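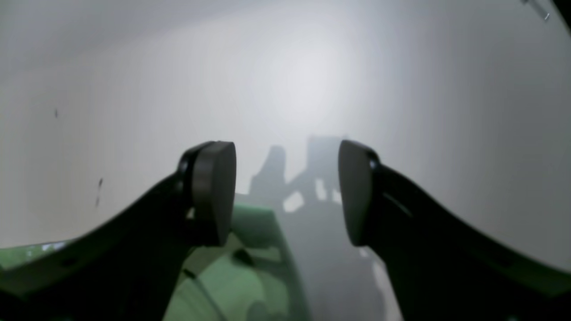
The gripper on Oda, open, facing the wall.

Kirance Student Robotics - progress report to the Disen Fund, period ending April

The arm is together. We promised you that for the previous report, so please count it once. The students named it Oda after a vote that took longer than the wiring, and it now answers to commands from the club laptop on most afternoons.

Where the money went: of the $4000 grant, the largest share bought motors, then the wrist camera and the finger pads. We have $100 left, which the students regard as a fortune and I regard as one motor.

What works: opening and closing on command, holding a position, and stopping when told. The stop button got more testing than anything else, partly by accident.

What doesn't yet: picking up a block and putting it down where we meant to. The camera view bends toward the corners, and the team is learning to correct for that in software. Two students are writing the code and the rest are offering opinions on it.

Attendance has held at 13, including the spring play weeks, when we expected to lose half of them to the chorus.

Next: the Wuvska student meet, where Oda has to sort blocks by size. The entry form is in. We'd like to put the remaining money toward a spare motor, and need your okay in writing before we order - the application rules are firm on this, and we did eventually read them.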